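제품: Kütt 무광 상판 오일 (실내 가구용)
작성일: 2021년 9월 28일

## 시험 조건

지난 5월에 작업실 탁자 상판을 다시 마감하면서 Kütt 무광 오일을 썼다. 구입처는 Flirbridge 온라인몰이고, 가격은 배송비를 빼고 3846엔이었다. 상판은 기존 바니시를 벗겨 낸 뒤 120번, 180번, 240번 순으로 연마했다. 320번까지 올린 시편도 하나 만들었는데, 표면이 너무 닫혀 오일 흡수가 떨어졌다. 제조사 설명서도 240번에서 멈추라고 적고 있다.

비교 대상으로는 전에 쓰던 Plarkuno 반광 오일을 같은 목재 시편에 발랐다. 두 제품 모두 상온에서 면포로 도포했고, 희석은 하지 않았다.

## 도포성

점도는 낮은 편이다. 붓보다 면포가 낫다. 붓으로 바르면 가장자리에 오일이 고이고, 고인 부분은 마른 뒤 광택이 올라와 무광 마감의 의미가 없어진다. 도포 후 20분이 지나면 남은 오일을 닦아 내야 하는데, 이 시간을 넘기면 표면이 끈적해져 면포 섬유가 묻는다. 넓은 상판은 두 구역으로 나눠 작업하는 편이 안전하다.

2회 도포를 기준으로 했다. 1회만 바르면 결 방향에 따라 색 농도 차이가 드러난다. 3회째는 색과 광택 모두 변화가 없어 오일만 소모했다.

## 건조와 냄새

설명서의 재도포 간격은 12시간이다. 습도가 높은 날에는 부족했고, 하루를 두는 쪽이 결과가 균일했다. 냄새는 Plarkuno 제품보다 약하지만 사흘 정도 남는다. 환기가 어려운 방이라면 작업 시기를 따로 잡아야 한다.

완전 경화까지는 3주를 잡았다. 그전에는 컵 받침 없이 물잔을 두지 않았다.

## 색과 광택

색상은 '브라운'을 골랐다. 견본보다 한 단계 어둡게 나온다. 원목 색이 밝으면 차이가 더 커지므로 자투리 시편에 먼저 발라 볼 것을 권한다. 광택은 표기대로 무광이다. 천장등을 켜도 정반사가 거의 생기지 않고, 손자국도 비스듬히 봐야 확인된다. 다만 밝은색 먼지는 잘 보인다.

Plarkuno 쪽은 같은 조명에서 등기구 윤곽이 비쳤다. 색의 깊이는 Plarkuno가 앞선다.

## 내수성·내오염성

경화 후 시편에 물, 간장, 식용유, 커피를 한 방울씩 떨어뜨리고 한 시간 뒤 닦았다.

| 오염원 | Kütt | Plarkuno |
|---|---|---|
| 물 | 흔적 없음 | 흔적 없음 |
| 간장 | 옅은 테두리 | 흔적 없음 |
| 식용유 | 어두운 얼룩, 이틀 뒤 소멸 | 흔적 없음 |
| 커피 | 옅은 테두리 | 옅은 테두리 |

간장과 커피 자국은 중성세제를 묻힌 천으로 지워졌다. 뜨거운 냄비는 시험하지 않았다. 오일 마감에 직접 올릴 이유가 없다.

긁힘에는 약하다. 손톱으로 세게 그으면 흰 선이 남는다. 대신 부분 보수가 쉽다. 해당 부위만 240번으로 가볍게 갈고 오일을 소량 문지르면 경계가 드러나지 않는다. 바니시 마감에서는 불가능한 작업이다.

## 유지 관리

물걸레는 꼭 짜서 쓰고, 알코올 세정제는 피한다. Jetau 목재용 비누를 설명서 농도로 희석해 썼을 때 광택 변화는 없었다. 보충 도포는 1년에 한 번이면 된다고 하나, 아직 그만큼 쓰지 않아 판단을 보류한다.

## 정리

장점은 낮은 반사율과 부분 보수의 용이성, 단점은 기름 얼룩에 대한 저항과 견본과의 색 차이다. 식탁보다는 작업대나 책상에 맞는다. 주방에서 쓸 상판이라면 Plarkuno 반광을 고르겠다. 개봉 후 남은 오일은 용기 안에서 막이 생기므로 작은 병에 옮겨 공기층을 줄여 보관한다. 오일 묻은 면포는 자연 발화 위험이 있으니 물에 적셔 밀폐한 뒤 버린다.

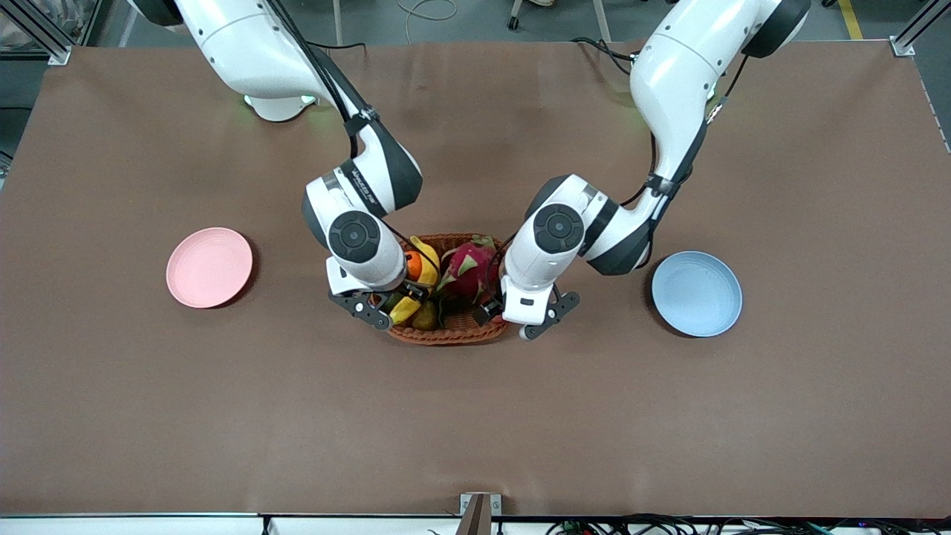
갈색 무광 상판, 과일 바구니와 분홍색·하늘색 접시.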